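The meter in the basement

The man who runs the water side of Collado, a residents' association of 28 units on the edge of town, keeps his bills in a shoebox. He asked that his name be left out, partly, he says, to avoid another round of phone calls. He has been arguing about water for most of two years, first with the utility and then with a company called Trarance, which sells a small clamp-on sensor and a monthly subscription to go with it.

I went to see him because Trarance has been telling people in this area that its product pays for itself. I have heard that about a lot of products. He had heard it too, and he signed anyway.

"They had a chart," he said. "I'm not proud of it. It was a good chart."

The chart showed the average household losing water all day long through leaks too small to hear. He does not doubt that toilets leak. What he doubts is the average household. "I asked them which houses. The fellow said it was drawn from a range of homes. A range! I could give you a range."

The contract came to 3144 dollars for the first year, for the whole building. The savings estimate was higher than that, naturally. I asked whether anyone had shown him how the estimate was put together, and he went into the shoebox and came back with a single sheet. It assumed that every unit had at least one leaking fixture. It assumed that the leak would be found in the first month and fixed in the second, and that the repair would cost nothing.

"Free plumbers," he said. "I'd have signed up for that part alone."

To be fair to Trarance, the sensor does appear to measure something. He showed me the app on his phone. There was a graph that went up in the mornings and again in the evenings, when people wash. Twice in November it sent him an alert at night. The first time, he went down to the basement in his coat and found the main meter turning slowly, as it would if anybody in the building had gotten up for a glass of water. He waited. It stopped. The second time he stayed in bed.

I asked what the alert was supposed to tell him.

"That water was moving."

Did it say where?

"In the building."

That is my main complaint with this kind of gadget, and I said so to him. A sensor on the main line of a building can report that water is going through the main line. Finding the toilet flapper or the dripping tap still means somebody going door to door with a flashlight and a packet of dye tablets, and that method has been around a lot longer than the subscription. He agreed, then added that he had done the door-to-door round himself in the end. It took him a weekend. He found a bad fill valve on the second floor and a hose bib out back that had never closed all the way.

Were those the leaks the sensor had been warning him about?

"Could be. The company thinks so. They counted them as a success."

And what does he think?

"I think I found them because I went and looked."

We talked for a while about faucets, which he has opinions on. He thinks the single-lever kind wastes water because people leave the handle in the middle out of habit and run some hot every time they rinse their hands. I told him I had read the same thing and never seen a test I trusted. He said he didn't need a test, he needed people to push the handle over. He put a note about it in every bathroom in the building, and by his own account the notes had no effect on anyone, including him.
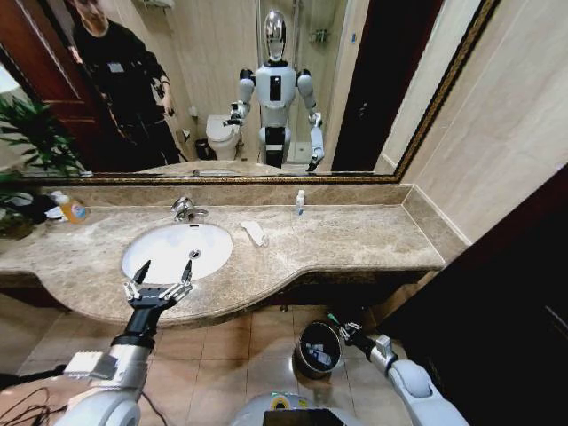
At least one of his neighbors takes the other side, and told me on the stairs that the sensor was worth having just for the peace of mind, that a burst pipe in an upstairs unit would cost far more than any subscription, and that people who complain about gadgets are the same ones who complain when the ceiling comes down.

I put this to him. He had clearly heard it before.

"A burst pipe, fine. I'd like to know about a burst pipe. But you don't need an app for that, you've got the people downstairs."

He isn't quite as dismissive as that sounds. He admits that if everybody was away over a holiday, an alarm could save a floor or two. He asked Trarance if he could buy an alarm by itself, with no graph and no monthly report. He was told there was a different product for that, made by a partner called Sudier, and that it had its own subscription.

He had also asked for a quote from Tradis, a plumbing outfit that does yearly inspections the old way. They wanted 900 dollars to check every fixture in the building and write up what they found. Parts were extra. He liked that they said parts were extra.

"That was the first piece of paper in this whole business that had something on it I didn't want to hear," he said. "So I figured it might be true."

What I wanted most from this visit was the bills, before and after. He let me go through them at the kitchen table. Usage for the building went down a little in the year the sensor was in. It had also gone down a little the year before, with no sensor. Two units stood empty for part of the time, and one family with three teenagers moved out. The rates went up in the meantime, so the amount owed rose anyway. I could not find the savings in there, and I could not swear they weren't there either. Anyone who claims to see them clearly in those bills is reading something I'm not.

He took the bills back and put them in order again.

I asked if he planned to renew. He said the vote was coming up and he expected it to be close. Some residents like getting the report. It has a picture of a water drop on it and a score, and the building's score has been going up. He has written to ask how the score is worked out. So far he has gotten a reply thanking him for his interest.

In the meantime he has bought another box of dye tablets.

22 Apr 2025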